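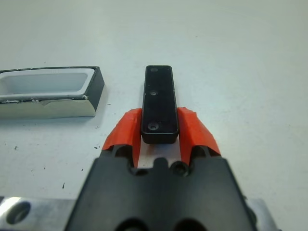
Tubeless sealant: how often do you top up?

Workshop and Maintenance > Wheels and Tires

gravelgoose
Posted April 2023

OK so I finally went tubeless on the gravel bike this winter and I am completely in love with it. The grip! I'm running lower pressure than I ever dared with tubes and the washboard section on the Trarnolgate loop has gone from teeth-rattling to kind of fun.

Question for the people who've been doing this longer. The bottle says to check the sealant every few months, the guy at the shop said "whenever you remember," and my riding buddy has never added any since the day he set his up. What do you all do? Tires are Atitz 700x40, rims are the Skerkora alloy ones that came with the bike. I put 60 ml in each to start with.

flatbarfan
Welcome to the club! Washboard was what sold me too.

I top up when I can't hear it sloshing anymore. Take the wheel off, hold it next to your ear, shake. If it's silent, it's time. In summer that comes fast where I live (hot garage, dry air), and in winter I can go ages without touching it.

squeaky_pedals
The slosh test isn't worth much in my opinion. Some sealants are thick enough that you won't hear them even with plenty in there, and I've had a tire that sloshed nicely and then wouldn't seal a thorn hole, because what was sloshing was mostly water with all the good stuff stuck to the casing.

Get a dipstick. A zip tie works fine. Pull the valve core with the valve at the bottom — let the air out first, please — slide the zip tie in until it touches the tire, pull it out and look at how much is wet. I write the reading on a piece of masking tape on the workshop shelf so I can compare next time.

gravelgoose
The zip tie thing is great, I'm doing that tonight. Do you put the valve right at the bottom or a bit off to the side? I tried pulling the core with it at the bottom once and got a sneeze of sealant all over my shoes.

squeaky_pedals
Straight down for the measuring, but take the core out with the valve up around four o'clock and give it a minute for everything to run down. Then rotate it to the bottom. Shoes stay clean.

oldsteel
I'll be the grump. I went back to tubes last October and I haven't missed tubeless for a second. I was spending more time fussing with valves and dried goop than I ever spent fixing flats. A tube, two levers and a mini pump live in my bag and the job takes me less time than it takes you guys to find your injector.

Roads here are decent, I admit.

flatbarfan
"Roads here are decent" is doing a lot of work in that post, oldsteel! Come ride our goathead trails for a week. I pulled my front tire off for a swap in the fall and the inside looked like a hairbrush. It had never gone flat on me.

oldsteel
Fair. If I lived in thorn country I'd probably put up with it. For the road bike at 70 psi and up I still say it's a solution looking for a problem.

chainlube_charlie
Agree with oldsteel on road, disagree on everything else. Gravel and mountain, tubeless all day.

For the OP: 60 ml is a little light for a 40 mm tire on the first fill. New casings soak some of it up and a bit more goes to coating the sidewalls, so you may already be low. I'd check it now and add more if the zip tie comes out with just a smear on it. After that I do spring and fall and that's plenty for me.

Also check your valve cores while you're at it. If your pump has started feeling stiff, like the tire is way harder than it should be, the core is gummed up. I keep a handful of spares and just swap them. You can soak the old ones and scrub them with a pipe cleaner but life is short.

gravelgoose
Oh! The pump HAS been feeling stiff on the rear. I thought it was the pump. I was about to buy a new pump.

chainlube_charlie
Don't buy a pump! Buy valve cores!

mudmittens
Jumping in with a question of my own since this is such a useful thread. Can I mix sealants? I have half a bottle of the Ikeda stuff left and the shop only had a different brand when I went in for more. Both say latex based on the label.

squeaky_pedals
I wouldn't. I did once and it turned into cottage cheese in the tire. Both of mine were latex too. Wipe out the old, then put in the new.

flatbarfan
I've mixed two brands for years with no trouble at all. I think it depends which two. Pour a spoonful of each in a jar, shake it, leave it overnight and look in the morning. If it's still runny you're probably fine.

squeaky_pedals
The jar test is a good idea, I'll give you that. I'd still leave it longer than one night. Mine took a while to clump.

mudmittens
Jar is on the windowsill. Will report back!

gravelgoose
Update from me. Did the zip tie check. The front had a decent puddle. The rear was close to dry, just a tacky film on the end, and the valve core looked like it had been dipped in glue. New core in, more sealant through the valve with a little syringe, spun the wheel and laid it flat on a bucket for a bit on each side. The pump feels normal again and I'm so happy about it you'd think I'd bought a new bike.

I've got a 200 km ride coming up so I'm carrying a plug kit AND a spare tube, just so oldsteel can sleep at night.

oldsteel
Good. Practice putting the tube in at home first. You have to get the tubeless valve out of the rim, and if you cranked that little nut down with pliers you'll never shift it with cold fingers.

gravelgoose
...going to go loosen that nut. Thanks everybody!

mudmittens
Jar report: still liquid, no lumps, smells terrible. Leaving it a few more days like squeaky said.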